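Clirkus Two-Hand Gripper Kit for School Clubs

Item 515
In stock, shipping from our Nishimura warehouse

The Clirkus kit is made for student teams who want to teach a robot by hand. A student holds one gripper in each hand, does a small job at the table, and the camera on the tool records it. The team can later use the recording for its own arm, or send it to the Muter student project, where many clubs put their recordings together.

In the box:
2 hand-held grippers with orange finger pads
2 camera mounts (cameras are sold separately)
1 sheet of spare markers
Screws and hex key
Printed guide, 60 pages

One class period of 45 minutes is enough for assembly and the first recording. Please tighten the marker screws only by hand, the plastic does not like force.

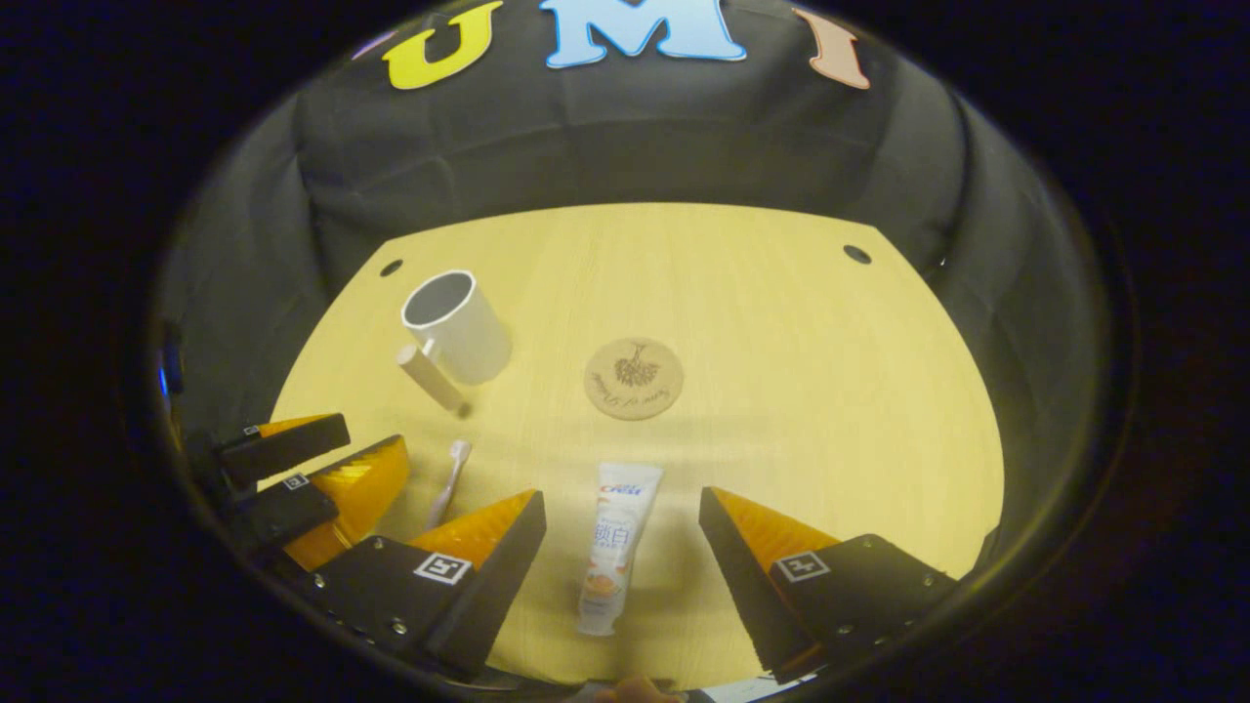 By the Vulley Robotics Club, user notes

We use the kit since April for our table task. The objects are from daily life: a white mug, a cork coaster, a toothbrush and a tube of Crest toothpaste. Behind the table we hang black fabric, and we put foam letters on it. The wrinkles in the fabric did not disturb our recordings, so we stopped to iron it.

The toothbrush is the most difficult object for our beginners. It is thin and it lies flat, so you must come low with the fingers and close slowly. For the mug we advise to open the gripper fully before you go near. Keep the small square markers on the fingers clean, and do not cover them with your sleeve.

Our team has now 694 recordings with the same pads. The left pad of one gripper became a little loose, and we changed it with the hex key from the box.

Care and spare parts

Wipe the pads with a damp cloth, no alcohol. Replacement pads are sold in pairs. For club orders of more than one kit, write to us with the name of your school and the delivery address.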